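Fudden bead and craft fair moves to larger hall

31 July 2025 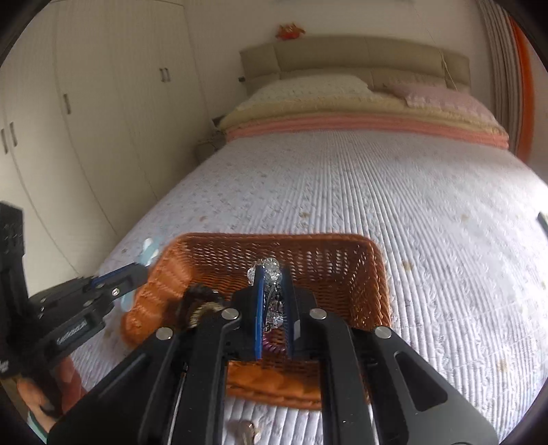

The yearly bead and craft fair in Fudden will be held at the Bajwa Hall in January, after the organisers agreed a two-year deal with the owners.

The fair has been run from the old school on Mill Lane since it began. The school has room for 62 tables, and last winter every one was taken before Christmas. The new hall has space for 100 tables and a separate room for workshops.

Ghazala Sandhu, who organises the event, said the move had been talked about for some time.

"We had a waiting list that was nearly as long as the list of stallholders," she said. "People were being turned away who had come to us for years. The hall costs more, but it has level access from the car park and proper heating, and those were the two things visitors kept asking for."

Tables will cost £10 more than last time. Entry for visitors stays at £2, with under-16s free.

Stallholders sell glass, wooden and crystal beads, along with wire, thread, clasps and finished jewellery. Knitters, card makers and basket weavers also take tables, and there is a corner for second-hand tools and broken necklaces sold for parts.

The workshops will be led by Debashish Hettiarachchi, who runs the Gralel bead shop on Station Road. He plans four sessions during the day, starting with simple stringing in the morning and moving on to wire-wrapped ornaments after lunch. Each one lasts 50 minutes and must be booked ahead.

"Most people who come along have never used a pair of round-nosed pliers," he said. "By the end they have something they can hang up at home. It might be a bit wonky – mine still are sometimes – but they made it."

Materials are included in the workshop price, which has not yet been set. Anyone with their own pliers is asked to bring them.

Parking at the Bajwa Hall is free, though the lower car park will be kept for stallholders until 11am. The Starent minibus, which used to stop outside the school, will call at the hall gates instead and run every half hour from the railway station.

Existing stallholders have until the end of September to claim a table. Any that are left will then be offered to those on the waiting list, followed by new applicants. Forms can be picked up from the Gralel shop or from Fudden library.

The date of the fair will be confirmed once the hall's winter bookings have been settled.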